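Cartas de uma viajante reaparecem e eu já li metade

Passei a manhã inteira agarrada ao telefone por causa disto, por isso vou contar depressa! A pequena editora Homance anunciou que vai publicar, em dezembro, as cartas e os cadernos de viagem de Annapurna Kurian, poeta e jardineira amadora, que atravessou o Cáucaso e o norte do Irão com duas malas e uma prensa de flores (a prensa pesava mais do que as malas, queixa-se ela logo na primeira carta).

São 51 cartas, quase todas escritas à irmã, e ainda quatro cadernos que estavam guardados em Bloxham, dentro de um armário de roupa branca. Quem tratou da transcrição foi Rosalie Zürcher, que passou três anos a decifrar uma letra miudinha, inclinada para a esquerda e cheia de abreviaturas. Eu tive acesso às primeiras provas e fiquei rendida. A Annapurna escreve sobre poeira, chá, rosas e dívidas no mesmo parágrafo, e muda de assunto sem avisar.

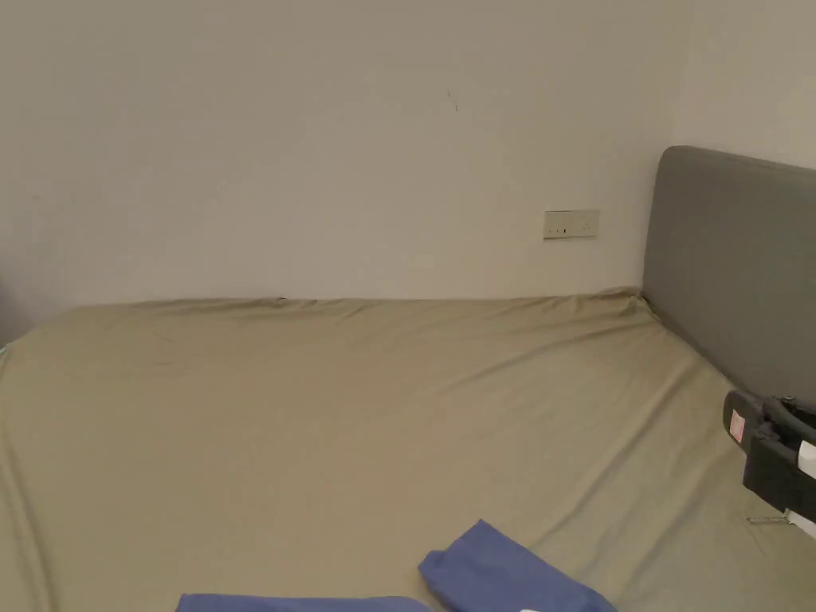 Mahnaz Ghasemi acha que o melhor do livro são as páginas sobre Tabriz, e que quem só conhece os poemas vai apanhar um susto com o mau humor da autora. Concordo em tudo, menos no susto. Os poemas também têm os seus dias maus, basta ler os últimos com atenção.

O que mais me prendeu foi a parte dos jardins. Há um capítulo inteiro sobre um pátio com romãzeiras onde ela ficou hospedada, e outro sobre as sementes que mandou para casa cosidas na bainha de um casaco. A lista das plantas vem completa em apêndice, com os nomes que ela ouviu na rua e os nomes latinos (alguns errados, e a Rosalie fez muito bem em deixá-los assim, com uma nota ao lado). Também vem um mapa desdobrável, desenhado a partir dos cadernos, que eu já estou a imaginar pendurado na minha cozinha. 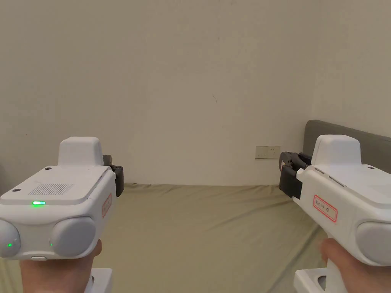 Edição, preço e lançamento

A primeira tiragem é de 900 exemplares, em capa dura, com 400 páginas. Haverá mais tarde uma edição de bolso, mas sem o mapa, portanto eu não esperava! A apresentação está marcada para as seis da tarde na livraria Urkico, com leitura de três cartas por Lacey Hulme e conversa com a Rosalie a seguir. A entrada é livre e as cadeiras são poucas, cheguem cedo.

Dean Lockwood assina o prefácio, que é curto e simpático e conta a história de uma zanga antiga entre a Annapurna e o seu primeiro editor, por causa de uma vírgula num soneto. As cartas desse editor perderam-se, o que é uma pena, porque só ouvimos um lado da discussão (e que lado, senhores!).

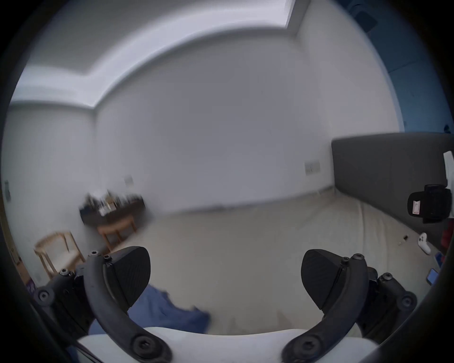

E os poemas inéditos, também entram neste volume?
Entram apenas dois, os que ela copiou no fim do terceiro caderno; os restantes ficam para um livro à parte, ainda sem data.

Eu já reservei o meu exemplar e outro para a minha mãe, que tem a primeira edição dos poemas toda sublinhada a lápis e não empresta a ninguém. As reservas fazem-se na própria Urkico, ao balcão ou por telefone.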